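How to keep a succulent alive on a shared work table

1890 views
2 comments
Share

I've been the unofficial plant person at our workshop in Gisdale for a while now, mostly by being the one who kept moving the pots away from the coffee. People keep asking me what I do with the succulent in the grey pot, so I've finally written it all down (hi Zixuan, you can stop messaging me!).

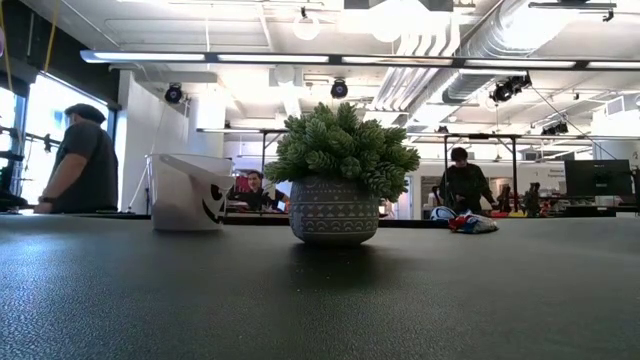

Step 1: Clear a bit of space around it

Start with the table. Ours collects everything: the white bucket with the cartoon grin, crumpled plastic, somebody's offcuts. I chuck the rubbish, shove the rest down the other end and give the surface a wipe. You want enough room to turn the pot all the way around without knocking the rosettes, as they snap off if you so much as look at them with a sleeve on.

Step 2: Check the light

Long tube lights overhead are handy for seeing what you're doing, but I wouldn't count on them to keep a succulent compact. If the rosettes start stretching and you can see gaps of stem between them, it wants more. I carry ours over to the window on Friday-type afternoons when everyone's packing up and leave it there overnight so it gets the early sun. Do this gradually! I went straight to full summer sun with my first one at home and cooked it.

Step 3: Water it properly, then leave it alone

Stick a finger (or a wooden skewer) right down into the mix. If it comes out with any damp on it, walk away. If it's bone dry, take the pot to the sink, water slowly around the edge until it runs out the bottom, and let it drain before it goes back on the table. If your pot has no hole, keep the plant in a plastic nursery pot inside the nice one and lift it out for watering.

Ross Imrie and I were both watering the same plant for most of November, each thinking the other had forgotten. Put a bit of tape on the pot with initials on it. One person, one plant.

Step 4: Give it a turn

Quarter turn whenever you water, always the same direction. A big clump that spills over the rim will lean towards the window otherwise and get top-heavy on one side.

Step 5: Pot up the bits that fall off

Leave a broken rosette somewhere dry for a few days until the end has callused over, then sit it on gritty mix and hold off the water until it grips. Finlay Farquharson has two going on his windowsill from ours, and the smaller one is already putting out babies.

2 comments

Aurelia Marti
Does this work for the trailing kinds too? Mine's gone mushy at the base.

Gregor Baird
Mushy is usually too much water, Aurelia. Cut above the soft part and start again from step 5.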